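Wornstead Rain Gauge Records, release 3
README and data card
Last revised June 2023

Summary

This release contains keyed daily rainfall readings from 10 manual gauges in the Wornstead watershed. The source material is 2464 monthly observer sheets, one sheet per station per month. Each sheet was keyed in Clerkero and exported to CSV. Values are stored in inches as written, with a second column converted to millimeters.

The release replaces release 2 in full. Do not merge the two. Station codes for Hiner and Villaseñor changed between releases, and a join on the old codes will silently drop both stations.

Files

readings.csv has one row per station per day.
sheets.csv has one row per observer sheet, with the monthly total as the observer wrote it.
stations.csv has station code, name, elevation, gauge type and a free-text siting note.
notes.csv has observer remarks, keyed verbatim, linked by sheet_id.
changes.txt lists corrections made after release 2.

All files are UTF-8 with a header row. The delimiter is a comma. Text fields are always quoted. Line endings are Unix style.

Columns in readings.csv

station_code: four letters, matches stations.csv.
sheet_id: integer, matches sheets.csv.
obs_date: YYYY-MM-DD, the date on which the gauge was read.
rain_in: inches to two decimals, blank if no reading was entered.
rain_mm: rain_in multiplied by 25.4, rounded to one decimal.
trace: 1 if the observer wrote T or "trace", otherwise 0.
multi_day: number of days covered by the reading. The usual value is 1.
qc: quality code, see below.

A trace is stored as rain_in = 0.00 with trace = 1. A blank rain_in is a missing reading and must not be treated as zero. Release 2 stored both cases as zero, and dry-spell lengths computed from it are too long at most stations.

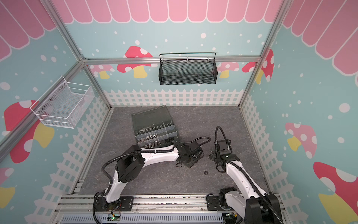

Why does the monthly total in sheets.csv sometimes differ from the sum of the daily readings?

The total is keyed exactly as the observer wrote it, arithmetic errors included. It also differs where the observer added a late reading to the total and left the daily box blank. For analysis, sum rain_in from readings.csv and use the written total only as a check.

Observation day

Gauges were read in the morning. The amount on a given obs_date fell mostly on the previous calendar day. Dates have not been shifted. Users comparing these data with midnight-to-midnight records should move obs_date back by one day and expect some remaining mismatch during overnight storms.

The observer at Villaseñor switched to evening readings partway through the record. The siting note in stations.csv gives the first sheet_id read in the evening. No shift is needed for those rows.

Multi-day readings

When an observer was away, the gauge filled over several days and was read on return. These readings have multi_day greater than 1 and are assigned to the date of the reading. The days before it are blank. The amount has not been spread over the missing days. Leave these rows out of any work on daily extremes. They are safe to use in monthly sums, provided the gap does not cross a month boundary.

Quality codes

0: keyed, no issue found.
1: hard to read, best reading entered.
2: corrected by the observer on the sheet. The corrected value is used.
3: value fails a range or neighbor check but is clearly written. Kept as is.
4: illegible. rain_in is blank.

The neighbor check compares each reading with the three nearest stations on the same date. It performs poorly at Hiner, which sits on the far side of the ridge and often gets rain when the others get none. A code of 3 at Hiner should carry little weight.
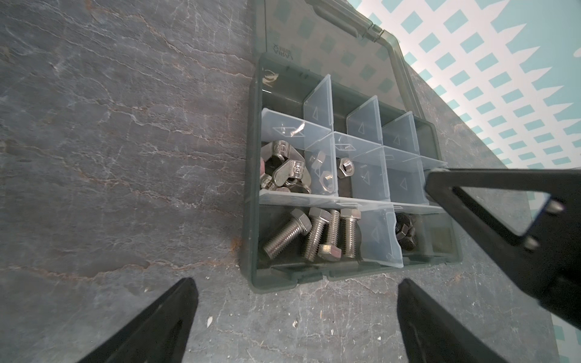
Observer remarks appear on 705 sheets. They cover snow, frozen gauges, hail, spilled tubes, and now and then the state of the road. Spelling is unchanged. Remarks that name a private person have the name replaced by [name]. No other text was removed.

Snow is handled unevenly. Some observers melted the catch and entered the water content. Others entered snow depth in the rainfall box and said so in the remarks. Where the remark is explicit, the depth was moved to notes.csv and rain_in was left blank. Where it is not, the value stands with code 3. Treat all winter totals from November onward with care, above all at the higher stations.

Keying and checks

Most sheets were keyed once by Arlo Kapoor or Melquiades Gallegos. A random draw of 200 sheets was keyed by both, without sight of each other's entries. Disagreements were settled by Berenice Palacios from the paper original. The most common disagreement was a 1 read as a 7. The second was the placement of the decimal point where the observer had left it out.

Úna Lynch wrote the range and neighbor checks. The check scripts are not part of this release.

Known problems

1. Two sheets from Hiner carry the same month and year with different readings. Both are included. The duplicate flag in sheets.csv marks them.
2. Gauge height above ground is missing for three stations.
3. One gauge was moved across a field during the record. The date of the move is unknown, and the siting note gives only the last sheet before it is mentioned.
4. Clerkero drops trailing zeros on export. Values such as 0.50 may appear as 0.5.
5. Leap days are present in the sheets but were skipped at one station where the printed form had no box for them.

Suggested use

The data suit monthly and seasonal totals, counts of wet days above a stated threshold, and station comparisons within the watershed. They do not support estimates of rainfall intensity at less than one day. For wet-day counts, use a threshold of 0.04 inches or higher, as observers differed in how they handled very small amounts.

Citation

Palacios, B., Arellano, C., Lynch, Ú. Wornstead Rain Gauge Records, release 3.

Corrections should give the station_code, the obs_date and the sheet_id. Cirilo Arellano keeps the change list and adds accepted corrections to the next release.

Contact: Wornstead Rain Gauge Records, attn. C. Arellano | © Wornstead Rain Gauge Records | Back to top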